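Kemdale Stores Working Group on Machine Handling
Minutes of the January meeting

Present: Shirley Wong (chair), Kieran Madigan (minutes), members from the Kemdale and Edlow branches, one guest from Hellwig Catering.
Meeting opened at 2:00 p.m.

1. Minutes of the last meeting
Accepted with one correction. The walk-in cooler trial was proposed for Edlow, not Kemdale.

2. Can handling
Kieran introduced the item. The question before the group is whether a two-armed machine can take over any part of drinks stocking at the branches this year. 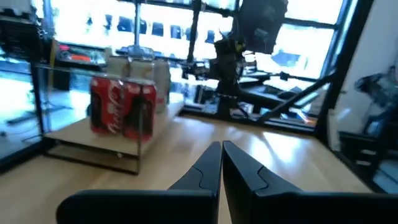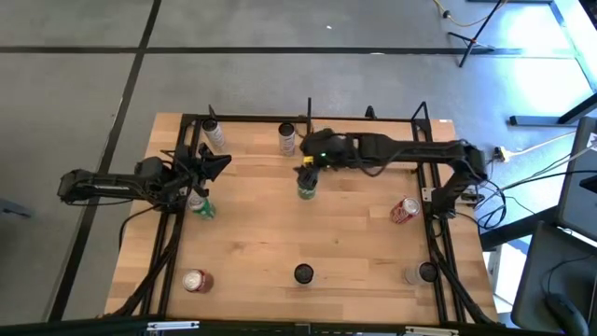 Cans on a wooden tabletop, with a pair of black arms over it.
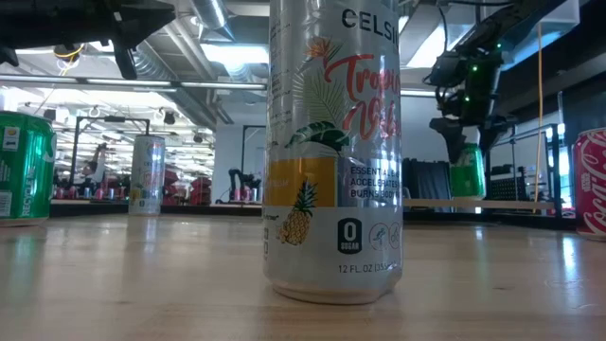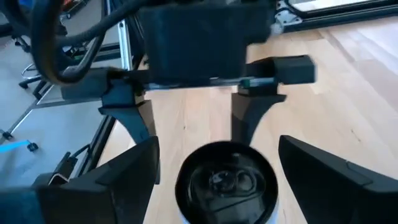 Kieran said that picking up a standing can is no longer the hard part. Arms of this kind can grip a can and set it down upright on a clear table. He was less sure about everything that comes before and after that in a store: cutting the wrap, getting the first can out of a tight pack, turning the label to the front, and pulling older stock forward.

Shirley asked about speed. Kieran gave the figures from the Erkow demonstration he attended. The machine placed 34 cans on an open shelf in 9 minutes. A stocker at Kemdale does the same number in 2 minutes, with labels facing out. Shirley noted that the stocker is also answering customers during that time.

The Edlow members asked what happens when a can is lying on its side. Kieran said that at Erkow a person stood it back up. He did not know if the machine could have done it alone and will ask.

There was a longer discussion about dents. The cooler shelves at Edlow are wire and the cans catch on the front lip. A person feels this and lifts a little. The group agreed that a trial on a flat wooden table does not tell us much about wire shelves. Any further demonstration should use one of our own shelves, and Edlow has a spare – it needs the end clips replaced first.

The guest from Hellwig asked whether sorting empties would be a better first job. Returned cans can be dented without anyone minding, and the work can be done after closing. Several members supported this. Shirley pointed out that returns arrive sticky and crushed, in bags, with bottles mixed in, and that none of this was part of the Erkow demonstration.

Agreed: no purchase or lease for drinks stocking this year. Sorting empties to be looked at separately.

3. Floor cleaning machine
The machine at Kemdale ran on 70 percent of nights since the last meeting. On the other nights it stopped at the mat by the bakery door, or was not started. The night lead would like the mat moved. Shirley does not want it moved while the entrance is wet in the mornings. A thinner mat will be tried.

Staff still mop the corners and under the produce stands by hand. Nobody expects this to change soon.

4. Towels and aprons
Hellwig sends its kitchen linen out and had asked whether a folding machine was worth sharing. The guest said the one they saw folded flat towels well when a person fed them in by the corners. Aprons with strings jammed it. Most of Hellwig's load is aprons, so they have dropped the idea for now.

5. Staff questions
Two questions came in through the break room box. The first was whether hours would be cut if machines were brought in. Shirley will reply in writing that no hours are tied to any trial. The second was who would be responsible for wiping down a machine after a spill. This has not been decided – Kieran to raise it with the branch managers.

6. Actions
Kieran: ask Erkow about fallen cans and about bringing a machine to Edlow.
Edlow: repair the spare cooler shelf and measure the front lip.
Shirley: written reply on hours, to be posted at both branches.
Kemdale: order the thinner mat.

Meeting closed at 3:20 p.m. Next meeting at Edlow, in the upstairs room.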